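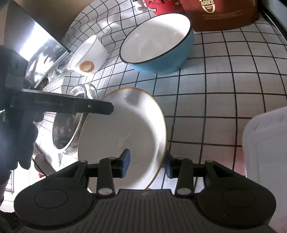
# Chapter 6: Living Off the Leisure Battery

**By the time you reach the end of this chapter you should be able to:**

- work out how much power you use in a day, on paper, without guessing
- tell a tired battery from one that's simply empty
- size a solar panel for the months you travel in
- decide whether you need an inverter at all

You'll need a pencil, the blank table from the back of the book and (if you've already bought your van) the little stickers off the back of everything you plan to plug in.

## 6.1 The night the fridge went quiet

My first proper trip in the motorhome was to a field near Sokach, in January, with no hook-up. I'd spent weeks fussing over the curtains and about ten minutes thinking about electricity. I had one leisure battery, bought with the van, and I assumed that since the lights came on it must be fine.

At four in the morning I woke up because I couldn't hear anything. The heater fan had stopped. The fridge had stopped. I pressed the light switch over the bed and got a dull orange glow, like the end of a match, and then that went too. I put my coat on over my pyjamas and sat there working out how long it was until sunrise, and I can tell you it's a long time in January.

I've told that story to every evening class I've taught, and every time at least one person at the back nods. Usually they've got the same van with the same battery and they're still blaming the fridge! The fridge was innocent. I'd asked the battery for more than it had, and I'd never done the sum that would have warned me. So we'll do the sum first, before we go anywhere near solar panels or lithium or any of the shiny stuff.

## 6.2 Amps, volts and watts without the headache

You met these three in Chapter 2, so I'll be quick.

**Volts** are the push. Your living area runs at 12 volts, more or less, and most of what's built into the van expects that.

**Amps** are how much is flowing at this moment.

**Watts** are the two multiplied together, and they tell you how hard a gadget is working. A 24 watt lamp on a 12 volt supply draws 2 amps.

The one people trip over is the **amp-hour**, written Ah. It's the amps multiplied by the number of hours you leave the thing running. Leave that lamp on for five hours and you've used 10 Ah. Leave it on all night because you fell asleep over your book and you've used a good deal more.

Batteries are sold by the amp-hour, which makes you think you can have all of them. With an ordinary lead-acid battery you can't, or you can, but it'll sulk for the rest of its life. Plan on using half. If the label says 100 Ah, write 50 in your table and pretend the rest belongs to somebody else. Lithium lets you go a lot deeper, and we'll come to that in 6.6, along with what it costs.

> **Watch out.** A cold battery gives you less than the label promises. If you travel in winter, be meaner still with your numbers.

## 6.3 Your power diary

Get the blank table out now. Down the left-hand side goes everything that runs on electricity. Yes, everything: the water pump, the phone chargers, the toilet flush, the little red light on the radio. Then the watts, then the hours per day, then the amp-hours.

I'll do mine with you. This was my van on a dull day with one person aboard:

| Item | Watts | Hours a day | Watt-hours |
|---|---|---|---|
| Fridge (compressor type, motor running) | 45 | 4 | 180 |
| Ceiling lights, LED | 12 | 4 | 48 |
| Heater fan | 18 | 3 | 54 |
| Water pump | 60 | 0.25 | 15 |
| Phone and tablet charging | 20 | 2 | 40 |
| Radio | 5 | 3 | 15 |
| **Total** | | | **352** |

Now divide by 12 to turn watt-hours back into amp-hours. I get a bit over 29 Ah. On a healthy 100 Ah lead-acid battery, with my rule of using half, that's a day and a half with something to spare, and I'd be happy to go to bed.

Look what happens when I add a hair dryer, though. A travel one might be 1200 watts. Ten minutes of that is 200 watt-hours, so I've added more than half of my whole day's use before breakfast. (I've got short hair these days. The two facts are connected.)

The fridge is the line most people get wrong. A compressor fridge doesn't run all the time: it hums for a while, rests, then hums again. I put four hours because I sat with a watch on a cool afternoon. In a heatwave with the door opening every five minutes, you could easily double it. If you don't have a watch and a free afternoon, put eight and be pleasantly surprised.

## 6.4 Is my battery any good?

So the sum says you've got plenty, and the lights still go out at four in the morning. Now what?

Charge the battery fully, switch everything off and leave it alone for a few hours, overnight if you can bear it. Then put a multimeter across the terminals. For an ordinary lead-acid battery, somewhere near 12.7 volts is full and 12.2 is roughly half. If yours was charged last night and reads 12.2 this morning with nothing connected, I'm afraid it's on its way out.

A good reading at rest doesn't prove it's well, mind you. Mine read beautifully and then fell flat as soon as I asked it for anything. Turn on a known load, say all the lights and the pump, and watch the meter. A small dip is normal. A plunge isn't.

I replaced mine with a Nonus 110, chiefly because it was the only one in the shop that fitted under the passenger seat. Measure your battery box before you leave home. Measure the height too, terminals included. I went back twice.

## 6.5 Do you need an inverter?

An inverter takes your 12 volts and makes mains voltage out of it, so you can run things with a household plug. They're handy, they're also greedy, and people buy them far too big.

I had a Skudach 3000 in the old van, which could put out 3000 watts. Lovely thing. To make 3000 watts from a 12 volt battery you need 250 amps, and that's before you count what the inverter wastes as heat. The cables for that sort of current are as thick as your thumb and my single battery would have been on its knees in minutes. I used it to charge a laptop.

Before you buy one, go back to your power diary and tick only the items that have no 12 volt version. Laptops can nearly always be charged from a 12 volt adaptor. So can toothbrushes, cameras and most shavers. When I did it properly I had one tick left, for a sewing machine, and a small Geagea inverter ran that very nicely.

**Fit a fuse close to the battery, always.** If you aren't confident with cable sizes, draw what you want and take the drawing to an auto electrician. I still do that with anything over 20 amps, and I've been at this a good while.

### Try it yourself

1. Fill in your own power diary for a summer day and then for a winter one. Work out the amp-hours for each.
2. Halve the number on your battery label. Divide it by your winter total and write down how many days you could stay put without charging.
3. Rest your battery overnight and write the voltage inside the locker door, with the month beside it. Do the same again next season.

Keep your winter total handy, as we'll need it for the panel sums in 6.6.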